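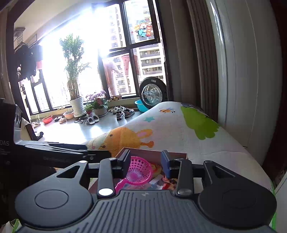 Balcony side, sunlight.

Workshop notebook – entry for 8th October
Subject: table runners and napkin ties for the Mornis function room

The order for the Mornis function room was confirmed this morning. It comprises linen runners for the long tables and ties for the napkins, all in the undyed cloth approved in February. The client has asked that the finished colour be a soft grey-green, matching the sample card held in the dye cupboard.

Cutting. The Hulme linen was washed and pressed before cutting, in accordance with our usual practice. Shrinkage along the length was greater than on the previous bolt, and the cutting chart has been amended. The old chart should be removed from the board. Runners are to be cut with the selvedge kept on one long side only. Ties are to be torn, not cut, as the client prefers a frayed edge.

Dyeing. Four test strips were prepared with the Flodotine powder at increasing strengths. The first was too pale to read as green beside white china. The second and third were acceptable. The fourth dried patchy, with a tide mark at the fold – most likely the strip was crowded in the pot. Strength three is adopted for the order. Colleagues are asked to stir continuously for the first part of the bath and to rinse until the water is clear. The enamel pot is to be used; the aluminium one dulled the colour on the last job.

Ties. The order calls for 3,000, of which more than 1,000 have been torn and bundled. Bundles are labelled by bolt and must not be mixed, as the two bolts take the dye slightly differently. Any strip with a slub near the middle should be set aside for wrapping parcels.

Trim. The Elau cotton lace was considered for the runner ends and has been declined. It puckered after pressing, and the scallop did not meet neatly at the corners. A plain mitred hem will be used. The remaining lace has been returned to the second drawer.

Outstanding:
– re-test strength three on the second bolt
– order grey thread, matte finish
– confirm with the client whether the runners are to overhang the table ends
– replace the blade in the large rotary cutter

The hem allowance on the sample runner was measured before pressing and will need to be checked again.

4 comments | Share this entry

Recent entries
Stencilled place cards: paint trials
Storing dried hydrangea heads
Wax finish on timber napkin rings

Contact the workshop | Copyright, all rights reserved | Back to top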